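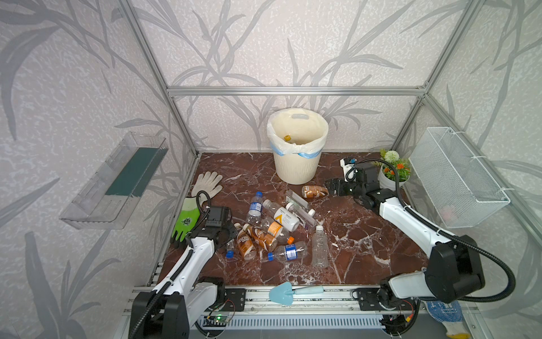 Clirkeck District Public Safety Office
Community Security Post Inspection Checklist, Form 761
Post inspected: Leltalwood Road Post
Inspection date: April 24, 2023
Result: Passed with corrections required

This checklist records the condition of the post against the district standard. Each item is marked Met, Partly Met or Not Met. Comments are the inspector's own and form part of the public record.

Section A. Perimeter and Access

A1. Perimeter fence intact on all sides. Partly Met.
Comment: The fence on the Laryea side has come away from its footing beside the drainage channel. A person could pass under it without tools. Temporary wire had been tied across the gap but was not fixed at ground level.

A2. Main gate locks and opens freely. Met.

A3. Vehicle barrier staffed at all hours. Met.
Comment: Duty sheets for the past 60 days were reviewed and show no unfilled shift.

A4. Visitor log complete and legible. Partly Met.
Comment: Departure times are missing on several pages. The officer on duty must enter the time at which each visitor leaves, including contractors and delivery drivers.

A5. Approach road free of parked vehicles. Not Met.
Comment: Traders' vans were standing within the marked clear zone. The markings are badly worn and should be repainted before the rule is enforced.

Section B. Lighting and Power

B1. Exterior lights working after dark. Partly Met.
Comment: 2 lamps on the market side were out. Residents raised the same matter at the last public meeting.

B2. Backup generator starts under load. Met.
Comment: The generator carried the full load of the post during the test. Fuel is stored in the locked outbuilding as required.

B3. Fuel record agrees with measured level. Met.

Section C. Communications

C1. Radio contact with the Clirkeck control room. Met.

C2. Radio contact with the Itness post. Not Met.
Comment: Three calls were placed and none was answered. The Itness post later confirmed by telephone that its radio was switched on. The fault has not been traced. Until it is, the two posts are to confirm contact by telephone at each change of shift.

C3. Public emergency number displayed at the entrance. Met.
Comment: The notice carries the current number. The older notice on the inner wall still shows the former number and is to be taken down.

Section D. Weapons and Records

D1. Weapons store locked, with keys held by the shift commander. Met.

D2. Issue and return register signed. Met.

D3. Incident reports forwarded within the required period. Partly Met.
Comment: Reports from the Laryea patrol were sent late. The post commander stated that the patrol shares one vehicle with Itness and often returns after the office has closed. The district office has been asked to review this arrangement.

Corrections Required

Items A1 and C2 are to be corrected first. Written confirmation of all corrections must reach the district office before the end of May. A follow-up visit will be made without notice.

Copies to: Post Commander, Leltalwood Road; Clirkeck Control Room; Residents' Liaison Desk, Laryea.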